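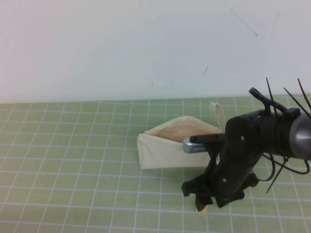
A green cutting mat with a white grid.

About Skivetti

Skivetti is a small sewing and pattern-cutting school in the town of Baran. We teach adults and older teenagers to make and repair clothes, starting from the first straight seam and going as far as a lined coat. We also sell our own line of paper patterns and take in a limited amount of alteration work.

The school began as an alterations shop. Customers would come in with a pair of pants to be shortened and ask whether they could learn to do it themselves. We ran a few evening sessions at the back of the shop, with two machines and an ironing board, and they filled up. After several seasons the classes took more of our time than the alterations did, and we moved to our present rooms above the old feed store on Lamo Street.

What we teach

Most people start with the Beginner course. It meets one evening a week and covers threading and care of the machine, seams, hems, buttonholes, zippers, and reading a commercial pattern. Students make a drawstring bag, an apron, and a simple skirt or pair of pajama pants. No experience is needed. If you have sewn before but not for a long time, you are still welcome in this course, and many people take it for that reason.

The Garment course follows on from it. Students choose a shirt, a dress, or a pair of pants and work on it for the whole term. The first sessions are spent on measuring and on making a test version in plain cotton. Some students find this slow. We keep it in the course, and we ask everyone to finish the test version before they cut into good fabric.

Pattern Drafting is for people who want to make their own patterns from measurements. It involves paper, pencil, rulers, and a fair amount of arithmetic, and there is very little sewing in the first half. You should have completed the Garment course or be able to show us two garments you have made.

Mending is a single-session class held on Saturday mornings through most of the year. Bring one or two things that need fixing. Darning, patching, replacing a zipper, and taking in a waist are the most common requests. We do not cover leather or fur.

There is also an open workroom on Wednesday from noon until closing. Current and former students may use the machines, the tables, and the irons for their own projects. A teacher is in the building but does not give lessons during that time.

How classes run

We have 3 teachers, all of whom worked in the trade before coming to the school. Their backgrounds are in tailoring, theater costume, and factory sample making. They do not always do things the same way, and you may be shown more than one method of setting a sleeve. Use the one that works for you.

Classes are kept small so that each student has a machine for the full session. The machines are plain mechanical models. We chose them after trying several computerized ones, which were pleasant to use but had to be sent away whenever something went wrong. The mechanical ones we can service in the building.

Shears, rulers, pins, chalk, and pressing equipment are provided. Students bring their own fabric and thread. A list is sent out when you register, and we ask you to wash and dry the fabric before the first session. If you own good shears, mark them with your name. Fabric shears are not to be used on paper, and there are separate scissors for that by the pattern cabinet.

Fees and registration

The Mending class costs $68, including small supplies. The Beginner and Garment courses cost $300 each for the full term. Pattern Drafting is priced by the term as well, and the current fee is printed on the registration form, along with the cost of the paper roll that each student needs.

Registration opens a month before each term. Former students may sign up a week early. If a course is full we keep a waiting list and go down it in order. Fees can be paid in two parts, with the second part due by the middle of the term. If you need to withdraw before the first session, we return the full fee. After that we can offer a place in a later term but not a refund.

We are closed for the second half of December and for two weeks in the summer.

Pimen patterns

Our paper patterns are sold under the name Pimen. They grew out of handouts written for the Garment course. Students kept asking for clean copies, so we had them redrawn and printed on heavier paper that stands up to tracing. The line includes a work shirt, a wrap skirt, a chore jacket, pull-on pants for adults, and a child's smock.

Each pattern comes with a printed booklet. The instructions are written out in full, with drawings, and they tell you when to press. We test every size before it is printed. When we find an error, we post the correction at the front desk and mail a replacement sheet to anyone who asks for one.

Pimen patterns are available at the school and from a few fabric stores in the region. Stores that would like to carry them can write to us for a price list.

Alterations

We still take in alterations, though less than we used to. Hems, waists, sleeves, and zippers are accepted at the front desk during opening hours. Please bring the shoes you plan to wear with the garment. We do not take wedding dresses or anything needed the same week.

Finding us

The entrance is on the side of the building, up one flight of stairs. There is a freight elevator at the back for anyone who cannot use the stairs, or who is bringing in a heavy machine. Ring the bell at the loading door and someone will come down. Street parking is free after six in the evening.

Visitors are welcome to look around before signing up. The open workroom afternoon is the best time, as the teachers are free to answer questions.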